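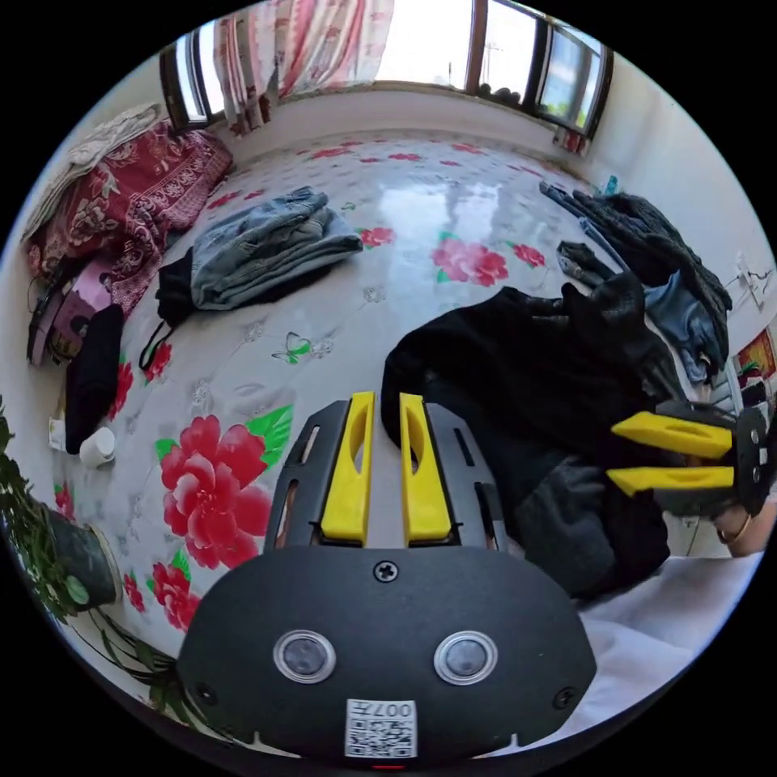
SARNSIDE – The big winter clothes sort is back, and this year it has spread from one apartment building to most of the town! The Sarnside Clothing Swap opens in February in the old Erkar shoe store on the main street, and as of this week 204 households have signed up to bring something. Last winter the number was 2 digits long and everyone involved thought that was terrific.

The idea is simple. You tip everything you own in the way of pants, sweaters and coats out onto the bed, go through it, and carry whatever you don't wear down to the swap. For each item you bring in, you get a paper token, and each token gets you one item off the racks. Leftover tokens can be kept for the summer swap or dropped in the jar by the door for families who come without anything to trade.

All over town the beds have been filling up. Blue jeans folded on a flowered sheet, a big heap of black clothes beside them, dark gray knits next to that, a knit hat off to one side – it's a sight plenty of Sarnside people will know from their own bedrooms this month. Black is expected to be the color of the swap again. Last year the black rack had to be split in two before lunch on the first morning, and the people who went home happiest were the ones who had checked both halves.

Denim is the other big hope. The organizers are asking for jeans in every size, and they'd love to see more kids' pairs in particular, which ran out early last time. Faded is fine. Patched is more than fine! A small tear at the knee won't get anything turned away, but broken zippers should be fixed first or the jeans handed in at the repair table, where they'll be mended and put out later in the week.

The swap grew out of a shared hallway in the Baptista building, where neighbors started leaving bags of outgrown clothes by the mailboxes with a note saying "please take." The bags got bigger, the hallway got harder to walk through, and the whole thing moved first to the laundry room and then to a church basement. The old Erkar store is by far the roomiest spot yet. It still has its long benches and its mirrors, so for the first time people will be able to sit down and try things on properly.

By the end of last winter's swap, 2,901 pieces had changed hands, counting scarves and single mittens that found a match (there were more of those than you'd think). A tally sheet from the final day is taped up in the store window, and it's worth stopping to read. One line just says "wedding dress – gone in four minutes."

Home textiles are welcome for the first time this year too. Blankets, towels, sheets and curtains can all come in, as long as they've been washed. Bright prints are very much wanted, and big red flowers would be snapped up, judging by the messages on the swap's notice board, where one person has been asking for peony bedding since the fall. Pillows and mattress toppers can't be taken.

For anyone who hasn't started sorting, the swap has put together a few tips from people who did it last year:

- Do it in daylight, near a window if possible. Black and navy look the same under a lamp, and so do a clean cuff and a worn one.
- Start with the jeans. They're quick to decide on and it feels good to get a stack done.
- Check every pocket. Last year's finds included house keys, a bus pass and a very old cookie.
- Keep bags and hats in their own spot on the bed so they don't end up at the bottom of a pile of sweaters.
- Stop when you're tired. Clothes you decide on at midnight tend to be the ones you want back.

There's also a sorting afternoon planned at the store for people who would like some company while they go through their things. Bring a bag or two, spread out on one of the benches and ask whoever is next to you what they think of that cardigan. Coffee and hot cocoa will be on, and the Milasex bakery across the street is sending over its cinnamon twists, which were gone almost as fast as the wedding dress.

Parking behind the store is tight, so drivers with heavy loads are asked to pull up at the side door, unload and then move to the lot by the library. Carts will be at the side door to save people's arms. The number 7 bus stops right out front.

Drop-off begins a week before the swap opens, from 10 a.m. to 6 p.m. each day. Clothes should be clean and dry and can come folded in bags or boxes, with shoes tied together in pairs. Hangers are welcome, especially the kind with clips. Anything still on the racks when the swap closes will be boxed up for the summer round, apart from heavy coats, which go out to people who need them while the weather is still cold.

Sign-up sheets are in the store window and at the library desk. Households that haven't signed up can still come and swap, but the organizers would love a name on the list so they know how many racks to borrow.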